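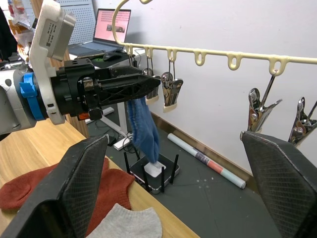
Tetsuya Imai wrote in to tell me I'm wasting my July on fingertips, and that a better wrist camera would fix every miss I've complained about. Maybe! But I've run the Pilen and the Fekbridge grippers through 574 sock grabs now (same arms, same cameras, same controller) and I still say the pads matter more. A camera can find the cuff of a sock just fine, and then a slick finger slides right off it. Spend your money on grip first, then come argue with me about lenses.

We use cookies to remember your preferences. Accept | Manage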